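Home > Boards > Manipulation > Data collection
Thread: How many demos before you quit blaming the demos?

gravelpit
I have 754 demos of one task: bowl goes from cutting board to drawer unit. Trained on all of them. The policy drives the gripper to the board with great confidence and then hovers over it like a man who walked into the kitchen and forgot why. My labmate says collect more. I have personally teleoperated most of these and would like to hear literally any other opinion.

oddsocket
Post your start positions. I'd bet money the bowl is in the same spot in most of them.

gravelpit
It moves. I move it. I have a whole system.

oddsocket
What's the system?

gravelpit
I nudge it.

tenpin_larry
Ha. Okay, so we went through this last September on the Toma set, which is also kitchen counter stuff. Same hover. First 2 weeks of collection were useless to us and I'll die on that hill. This is the counter:

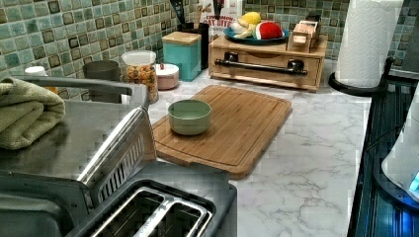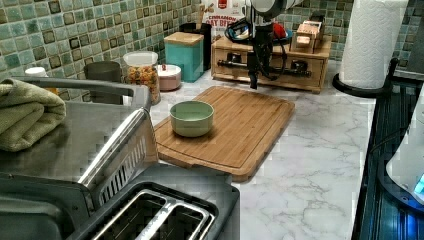

Vumwood Robotics Club, Counter Task Group

Look at where the bowl is. Left side of the board, both times. We had a rule that it could go anywhere on the board, and if you let a tired person put a bowl "anywhere" they put it where their hand already was. We plotted the starts afterward and it was one fat blob with a few sad dots. The policy learned the blob. Move the bowl to the right corner and it went to the blob anyway and waited.

gravelpit
That's uncomfortably close to my plot.

quietlathe
I'll disagree a little. Placement spread matters, sure, but people fix that and still get the hover. Check your pauses first. Operators stop above the object to line up the fingers. If every demo has a second of nothing right there, you've taught it that doing nothing is the correct move at that spot. It's a very good student.

tenpin_larry
We trimmed pauses. Helped some. Didn't fix the blob.

quietlathe
And did you fix the blob without trimming, to compare?

tenpin_larry
No, because I have a life.

quietlathe
So you don't know which one it was.

tenpin_larry
I know which one I was mad at.

marnie_b
Can I ask about the background? That's a lot of jars and canisters. We cleared our counter down to bare surface for Skomska and everything trained faster, then fell over the minute someone left a mug out. Do you shuffle yours?

tenpin_larry
Supposed to, every session. In practice the pink container with the red knob has been there so long it should be paying dues. I'd shuffle more if I did it over. I would not clear it, though. You end up collecting it all again with junk in.

oddsocket
Disagree, I'd start bare and add clutter once it can do the task at all. Otherwise you're debugging two things at once.

marnie_b
That was our thinking too. Our thinking had to be redone in the spring.

gravelpit
Update. Wrote a script that prints a random board position and bowl position before each demo and I have to obey it. I hate it. Also ran quietlathe's pause check, and the median pause over the bowl is long enough to be embarrassing, so that's getting trimmed too. Does anyone use the Deletti viewer for trimming or is it all homemade?

quietlathe
Homemade. Threshold on joint speed, but leave the frames where the gripper is closing. The arm barely moves there and you'll cut out the grasp if you aren't careful. Ask me how I know.

gravelpit
How do you know?

quietlathe
1,478 episodes of a robot that never closed its hand.

tenpin_larry
If you do both fixes at once he's going to ask you which one worked.

gravelpit
Running them separately. I've got the script going now and the next bowl position is half off the board, so I need to go fix the script.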